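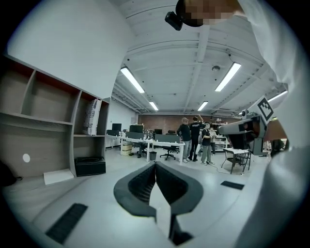
Zyanya Varela wrote to us that she had kept the Cerkulby diary for 11 weeks before she noticed that her bad moods nearly always started before lunch, and she asked if we could make the morning space larger. We could, and the new edition has it.

Shop > Paper tools > Mood and habit diaries > Cerkulby

December, by Esperanza Schumacher

Cerkulby Mood Diary, second edition

The Cerkulby is a paper diary for people who want to know their own moods a little better. You write in it three times a day, for a minute or two. Each entry has a line for the feeling, a line for what you were doing, and a small scale where you mark how strong the feeling was. On the last page of every week there is space to look back and write what you see there.

Many people can say they feel "bad" or "fine" and then stop. It is harder to say whether the bad feeling is shame, boredom or worry, and these do not ask for the same thing from you. For this reason we print a list of 40 feeling words inside the front cover. You may use it or leave it alone. Some customers cross out words they never use and write their own, and the cover paper takes ink well.

What has changed in the second edition

The morning space is now twice as high. The scale was from one to ten, and people told us they could not decide between a six and a seven, so it goes from one to five now. The ribbon is longer. We also removed the quotations at the foot of the pages — several customers found them annoying, and I must say I agreed with them.

Details

Order number: 1153
Covers: hard (grey) or soft (dark green)
Paper: cream, lined, can be written on with a fountain pen
Ribbon: one
Printed by: Sandberg
Print run: 1000 copies

The diary has no dates printed in it, so you can start when you like and miss a week without wasting pages. The soft cover fits in most coat pockets. The hard cover does not, but it lies flat on a table, and I prefer it at home.

Please note

The Cerkulby is not a medical product and it cannot replace a talk with a doctor or a therapist. If you are already in treatment, you can ask your therapist if a diary would be useful to you. For a few people, writing down moods so often makes them think about themselves too much. In that case try one entry in the evening only, or take the Wadeck notebook, which has a single entry per day.

Refills are sold separately and fit the hard cover only. The Grokbridge pen loop, which many of you asked for, is back in stock in black.

We use cookies to remember what is in your basket. Accept | Change settings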